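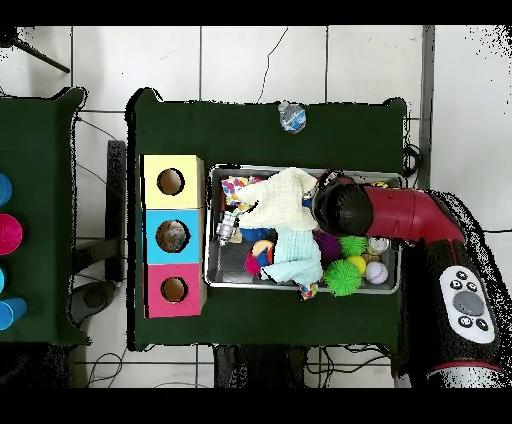

Theda Haberkorn wants a robot that tidies toys. Her arm, built over 12 weekends at the Fulside workshop, cost 2000 pounds. I remain unconvinced.

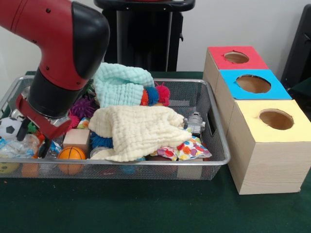
Could a parent do it faster?

Any parent could, and with one hand.

She blames the software - a kit called Zwahlen - and hopes for better by April. 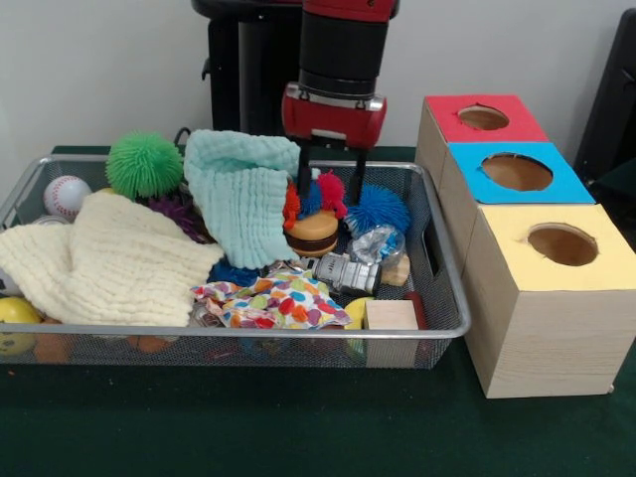
I have heard that before, from people with dearer arms.
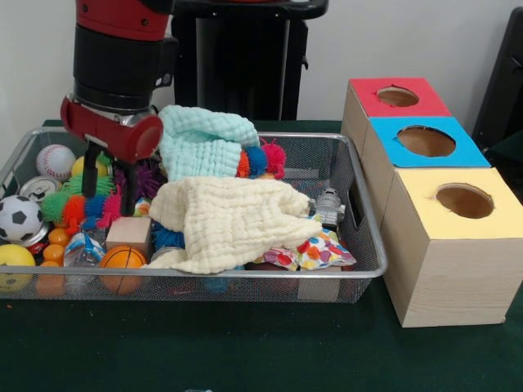

Sorting is a hard job to automate. Hard balls are one thing, but crumpled towels draped among them are another.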